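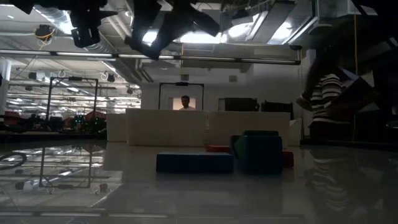

Block play is our favorite subject in the whole world, and this page is where we answer the questions that land in our inbox at Usero most often. We run a toy lending shelf out of the old feed store on Halvorsen Street, and blocks are the first thing to go out every single week (and the last to come back!). A lot of parents write to ask what a "finished" build should look like. There isn't a rule. A low cream wall with a few colored blocks gathered in front of it, a long navy one lying flat beside a taller teal one, is plenty to hang a story on. It could be a harbor, a bakery, or a bed for a very tired dinosaur.

What age can my child start?
As soon as they can sit up and grab things, as long as the blocks are too big to swallow. Expect a lot of knocking down at first. Knocking down is great! You build, they crash it, everybody laughs, and one morning they put one block on top of another all by themselves.

Foam or wood?
We love both. Foam is quiet, it's light, and it doesn't hurt when it lands on a toe, so it's what we hand to families in upstairs apartments. Wood has a weight that makes tall towers easier to balance. If you can only borrow one set, start with foam and swap in July when we restock.

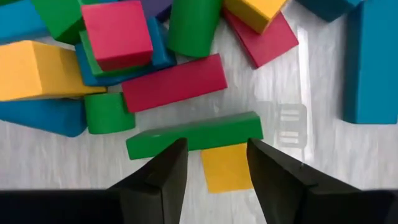
Long green over square yellow, one of the easiest overlaps to try.

How many blocks do we need?
Fewer than you'd think for one child, and more than you'd think for three. Our small Julter bag has 30 pieces and keeps a toddler busy for ages. The big Stullel crate has 200, and that's the one to ask for if cousins are coming to stay.
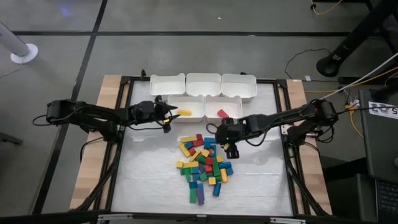 Word count: 322

How do you store them?
Open bins, every time. Lids are where good intentions go to die in our house, so we skip them. White or clear bins make the colors easy to spot, and a kid who can see the red ones from across the room will go and get the red ones. We like several small bins more than one deep one, because digging to the bottom means dumping the whole thing on the floor.

Should we sort by color or by shape?
Try color first. It's a game little ones can win, and cleanup goes faster when it feels like a game. Shape sorting comes later, and some kids get wildly into it (ours had opinions about where arches belong).

How do I clean foam blocks?
Warm water, a drop of dish soap, a soft cloth. Let them air dry all the way before they go back in the bag. Please don't put ours in the dishwasher, even on the top rack.

My child only builds towers. Is that okay?
Yes! Towers are wonderful. If you want to stretch things a little, set two blocks apart and ask what could go across. Bridges tend to follow pretty quickly, and after bridges come garages, and then you'll need more cars.

How long can we keep a set?
Loans are 12 days, and you can renew once if no other family is waiting. Write to us before the due date and we'll sort it out.

We lost a piece. Are we in trouble?
Not at all. Pieces vanish under couches all over town. Tell us the color and shape when you return the set, and we'll pull a match from the spares drawer. If it turns up later, drop it through the mail slot.

Last updated November 10, 2021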